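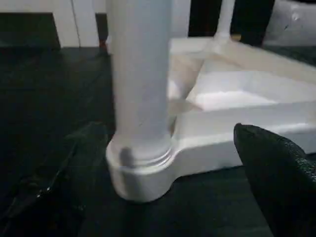 Attaching legs to a white plastic stool

These steps cover a stool with a square molded seat and four push-fit legs. The same method works for the Prusari and Firska stools sold at Grundale. Allow 30 minutes. No tools are needed.

1. Cover a table with a dark cloth. Small white parts are easier to find on it, and the seat will not slide.

2. Lay the seat on the cloth with the underside facing up. Remove any loose packing from the recess.

3. Check the corner sockets for molding flash. Trim it with a fingernail or a plastic scraper. Do not use a knife.
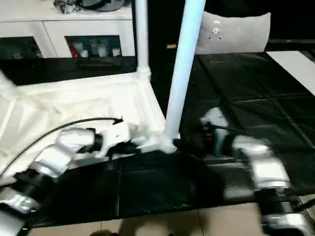
K. Gunawardena
Updated 1 July 2024

4. Stand the first leg in its socket by hand. Turn it slowly until it drops into line, then press straight down. A leg forced in at an angle can split the socket wall.

5. Fit the leg at the opposite corner next, then the remaining two. Working diagonally keeps the seat level while you press.

6. Hold the rim of the seat with one hand when you seat each leg. Pushing on a leg with the rim unsupported will lift the far side.

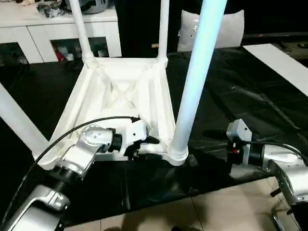
The rim takes this load well. The thin panels between the ribs do not, so keep your palm off them. If a leg still stands slightly out of line after pressing, pull it out, wipe the socket and start that corner again.

7. Turn the stool over and set it on a flat floor. Press on each corner in turn. A rock of roughly 7 mm or more means one leg is not fully home.

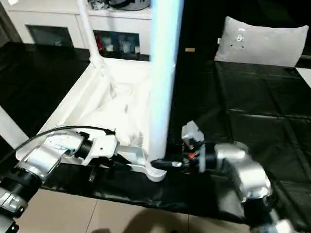 Tall white post at the front right side of the frame.

Recheck all four joints after the first week of use.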